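Cell 2 progress report, June
Prepared for Darragh Ní Chonaill, Getham programme office
Author: Pushpa Maurya, Hevik

Summary
The arm in cell 2 is back in service after the wrist cable was replaced. Calibration against the fixed camera has been redone and the table layout has been restored. One item remains open, the rail end stop, and is covered under Outstanding work.

Maintenance
The old wrist cable failed intermittently under load. Lynch supplied the replacement and it was fitted with the arm powered down. The wrist joint was re-zeroed afterwards and the new offsets saved under configuration 2078. Joint covers were removed, cleaned and refitted. No wear was found on the elbow bearing.

Set-up
The yellow tray stays on the right of the table and the small items go to the left of it and behind it. Tray position is checked against the stored reference before each run. The operator moves the tray by hand if it has shifted, then restarts the program from the home position.
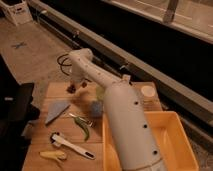
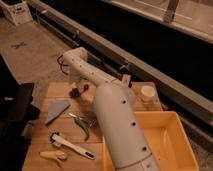
The arm over the table, with the tray on the right.

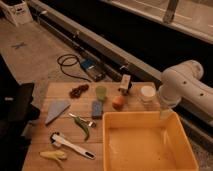
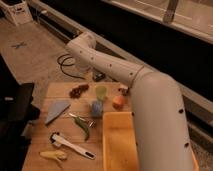
Speed is limited to 40 per cent until the acceptance run of 1000 cycles has been completed. The limit is set in the controller and is locked by password. Cycle logs are copied to the Zuvasard server at the end of each shift, and any protective stop is entered by hand with the joint number and the payload setting in use.

Outstanding work
The rail end stop needs a longer bolt, which is on order. The arm base is clamped in place on the rail in the meantime and must not be moved. The inspection interval for the cable has been shortened from monthly to fortnightly for the rest of the grant period.

Budget
Parts and labour were met from the maintenance line. No additional funds are requested.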